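The Tidying at Filcombe

The winter I was made redundant from Stedeck, I took a night job at the Filcombe workshop, minding a robot called Manalastas while it learnt to tidy. I was given a stool, a flask and a red button, and told to press the button if anything went badly wrong. In seven weeks I pressed it once, with my elbow, reaching for a biscuit.
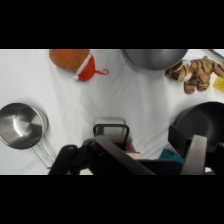
Pans, plush toys and a Santa hat on the white cloth.

My mother had died in October, and her house was still full of her. Every evening before my shift I would stand in her kitchen, pick up a jug or a tea towel, and put it down again exactly where it had been — which, as you can imagine, did not get the place emptied very quickly. Then I would drive over to Filcombe and watch Manalastas do in a minute what I couldn't manage in a month. Down went the black fingers beside the box, with that green light glowing near the foot of the machine, and I found I was glad of the light, rather as you're glad of a lamp left on in the hall.

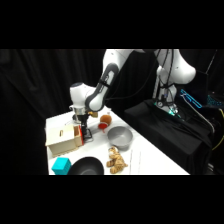

I began talking to it, of course (anyone would, at three in the morning). I told it about the 19 biscuit tins, and the button jar, and the drawer of string too short to use. It had no opinion on string. One night I brought her old egg timer in my coat pocket and stood there turning it over, with the arm hanging over the white table and the black curtain behind it, as solemn as a little theatre before the play begins. I set the timer down beside the box and went back to my stool.

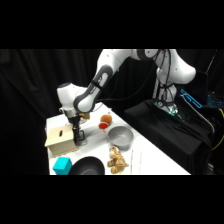 Manalastas took its time. Then the fingers closed on the timer, very gently, and carried it across the table to my side, and let it go there. I drank my tea and left it where it was until morning, and then I took it home.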